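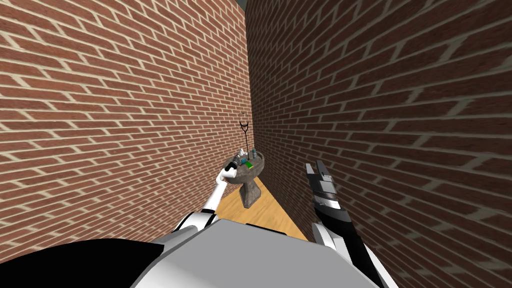 Ticket 565: Wall schedule totals differ between screen and PDF export

Product: Wirnura quantities module
Site: Flalley office
Opened: 1 September 2022
Assigned to: Kadir Coşkun
Status: Resolved, workaround withdrawn

Reported fault

The brick total shown at the foot of the wall schedule does not match the total in the exported PDF. The PDF figure is always lower. The fault affects the Stulby job only. Other jobs on the same server export correctly. The user had already restarted the client and cleared the local cache, with no change.

Checks carried out

Opened the Stulby job on a test machine and exported the schedule. Fault reproduced at the first attempt. The job has 23 walls. All of them are listed in both outputs, so no rows are being dropped.

Compared the rows one by one. Every wall in stretcher (running) bond agreed, apart from those where the joint width had been typed in by hand. On those rows the screen used the typed value and the PDF used the value held in the job template. 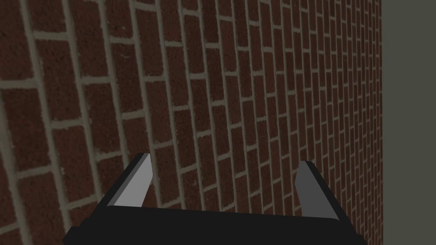
Running bond, each course offset by half a brick.

Changed the typed joint width on one wall back to the template value and exported again. The two figures for that wall then matched. Changed it back and the difference returned.

Checked the regional settings. The server uses a full stop as the decimal mark and so does the client. Not the cause.

Checked the template itself. It was copied from the Biswas job in March and carries a wider joint than the one in use at Stulby. A wider joint gives fewer bricks per square metre, and this accounts for the direction of the error.

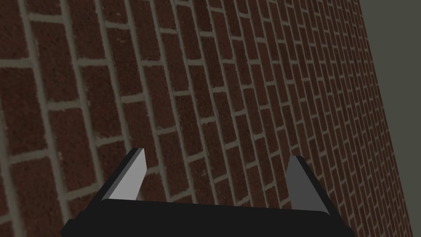

Brickwork with pale grey-green mortar joints.

Cause

The export service reads the joint width from the template before it reads any changes made at wall level. If the export starts while the job is still being saved, the wall-level changes are skipped and no warning is given. On small jobs the save finishes first and the fault does not show. The Stulby job takes roughly 40 seconds to save over the office link — long enough for the export to overtake it.

Workaround

Save the job, wait for the status bar to clear, close the schedule window, reopen it and export. Do not use the combined Save and Export button.
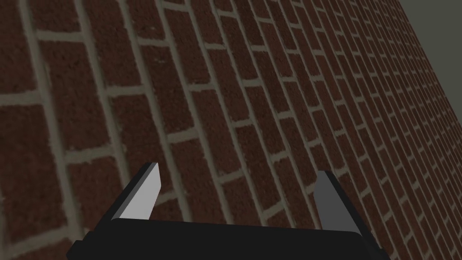 The workaround was tested on the client and on the server console, with matching totals each time. The user was also asked to correct the joint width in the Stulby template so that a missed change would do no harm.

Fix

Export service patched to wait for the save lock. Service restarted outside office hours. Combined button tested 2 times on the full job and both exports agreed with the screen. Old PDFs are not corrected by the patch and must be exported again before they are sent to a supplier.

Open item: the export log still records the template value in its header line, even when the wall-level value has been used. Cosmetic only. Moved to a separate ticket.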